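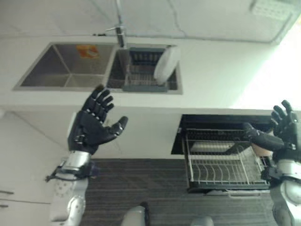

*One plate up in the sink rack, dish drawer open, two black hands on the job.*

# Can a machine do the dishes yet? Notes for the hopeful

Every March I get the same letter, in different handwriting, asking whether it's time to stop buying rubber gloves and start saving for a robot. My answer this year is keep the gloves, but you can start a jar.

Unloading dishes looks like the dullest chore in the house, and that's what makes it such a good test. A plate is slippery, round and stored on its edge. The rack is a row of thin wires with gaps meant for fingers that have been doing this since childhood. Five-fingered hands help, and the newer ones bend in most of the right places. What they lack is your mother standing behind them saying "not like that".

## Where the chores stand

**Plates.** Getting there. One plate, standing upright, with room on both sides, is a fair ask. A full rack after Sunday-style roast for nine is another matter.

**Glasses.** I'd wait. Buy the cheap ones if you can't.

**Cutlery.** Machines have sorted cutlery in big commercial kitchens for years, with magnets and vibration and a noise like a tram derailing. At home, you have a drawer and a teenager.

**Towels.** Folding is possible if you're patient. I watched a clip from a firm called Lidska in which a tea towel was folded into a very respectable square. I made a pot of tea, drank it, and came back for the ending.

**Floors.** Solved, apart from socks, cords, rugs with fringes and whatever the dog has done.

**Shop-floor work.** Much further along, as long as the part turns up in the same place every time. My old boss, Anselmo Benavides, ran a press that stacked 1,872 brackets a shift and never once complained about the radio. Move the bin a hand's width to the left and it would stack them on the floor, just as neatly.

## Tips that help now, robot or no robot

Most of what makes a kitchen easier for a machine makes it easier for your brother-in-law too.

- Keep the drying rack in the smaller basin and wash in the big one. Drips go down the drain and your counter stays free.
- Stand plates on edge, all facing the same way, with a gap between the thick stoneware ones.
- Open the dish drawer all the way before you start. Half-open is how rims get chipped.
- Long bar handles beat little knobs when your hands are wet. They hold a tea towel as well.
- Light-coloured counters hide water marks and lose white plates in strong sun. Put a dark mat down if you keep knocking things.
- Store everyday dishes within one step of where they dry.
- Wipe the wire tines when you empty the drawer. A bit of vinegar on an old toothbrush gets the grey film off the joins.

## About that jar

Nearly 200 dollars has gone into mine, mostly from not buying a bread maker. I'll report back when it reaches 1,000, at which point I expect it will go to the plumber.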